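3. Collecting the demonstrations

3.1 Workcells and arms

All of the demonstrations in this paper were recorded at our Dromberg site between April and the end of the season, in workcells built to the same plan. Each cell is a box with pale, plain walls and a clear panel at the front, and each holds 2 arms of the same make. The arms are bolted to one aluminium rail that runs along the front of the box, so the distance between the bases is fixed and does not need to be measured again when a cell is moved. A camera looks down into the box from above. Two more are fitted at the wrists, and their streams are used in training but were left out of the checks described in section 3.4.

The plain walls were a late choice. In our first trials the cells stood open in the room, and the policy trained on that early data did badly when chairs were moved or the blinds were drawn. We could have collected more data under more kinds of background, and for a larger project that may be the better course. We closed the sides instead and put the variation on the floor of the cell, where the work is done. Floor mats are swapped at the start of each session. Some are a single colour and some are strongly patterned, and the patterned ones were used more often, as small parts are harder to find against them.

3.2 Tasks and objects

The task list, which we call Felusia, covers short desk and craft jobs. Most of them need both arms for at least part of the time: one arm holds or steadies while the other pulls, turns or places. Passing a small item from one gripper to the other comes up in many of the tasks, and it was also where operators failed most often. We therefore gave handovers their own label in the log, with a start and an end, so that they could be drawn on separately in training.

Boards feature in a large share of the list. A cork board may lie flat on the mat as a work surface, or stand to one side as an object that has to be left alone. The same goes for whiteboards. Operators were asked to write something short on the whiteboard in marker before a session and to choose the words themselves. The writing plays no part in the task and the policy is never told what it says. It was included so that the top camera would see text that changed from one session to the next, at different angles and in different hands. 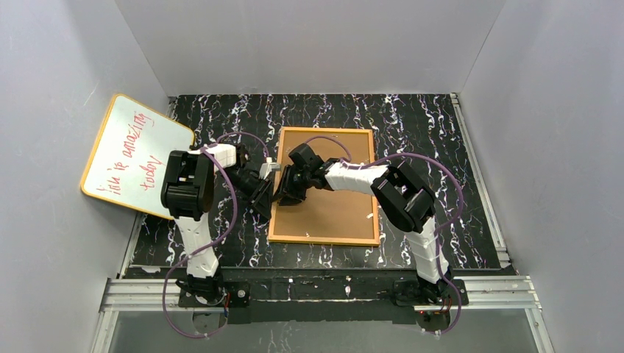

Figure 2. Top camera view of one workcell, with both arms over the cork board.

Objects were placed by hand before each demonstration. The operator was given a rough zone for each item and was free to put it anywhere inside that zone, in any rotation. We tried printed placement cards for a short time and dropped them. They slowed the work down, and the positions they produced were no more spread out than those the operators chose when left to themselves. Crumbs, offcuts and other bits left on a surface were not cleared between demonstrations unless they got in the way of the grippers.

3.3 Operators and control

Operators drove the arms with a pair of smaller leader arms on a bench outside the cell. Joint positions were copied across directly, with a light filter to take out hand tremor. Gripper opening followed a trigger on each leader. No force was fed back to the hands, and operators had to judge contact by eye. Several said that this was the hardest thing to learn, mainly when both grippers were close together and one hid the other from view. They were allowed to look straight into the cell as well as at the screen.

Training for a new operator took two half days. The first was spent on free movement and on picking up soft items. The second was spent on handovers. An operator could begin recording once they had finished the handover drill without a drop, and we did not set any other test. Sessions were kept short, with a break whenever the operator asked for one, and demonstrations made just before a break were no worse than the others by any measure we tried.

Cable routing gave more trouble than we had planned for. The cables on each arm have to be slack enough to let the wrist turn fully, but a loose loop can catch on the elbow of the same arm or brush objects on the mat. We settled on a wide loop round the elbow, with the rest of the length brought down past the upper link to the base. This cured the catching. It also means that the loops are seen by the top camera and move with the arms, and we made no attempt to mask them.

3.4 Checking and selection

We recorded 2,805 demonstrations in all. Each was watched once at double speed by someone other than the operator who made it. The checker marked it as kept, cut or failed. A cut demonstration was one that reached its goal but had a long pause or a false start that could be trimmed from the beginning or the end. Pauses in the middle were left in. A failed demonstration was one where the goal was missed, an item left the mat, or the recording had a gap in any camera stream.

After this pass, 1,508 demonstrations were left for training, counting both the kept and the cut ones. The loss is high. Much of it comes from the first weeks, when a fault in the Andine recorder dropped frames from one wrist camera and we did not notice until the checks began. We chose not to repair those recordings by filling in the missing frames. They are stored with the rest and marked as failed, with the reason given.

For the comparison with the Taheri baseline in section 4 we drew a fixed set of 1,000 from the demonstrations that passed. The draw was random within each task, and tasks with few passing examples were used in full. The same set was used for every run, so differences between runs do not come from the choice of data. The remaining demonstrations were used only in the scaling runs at the end of section 4, where the full training pool is needed.

Labels were added after selection. Each demonstration has one line of text giving the task, written by the checker in their own words, together with the handover marks described above. We did not correct spelling in the task lines. Where two checkers used different names for the same item, both names were kept.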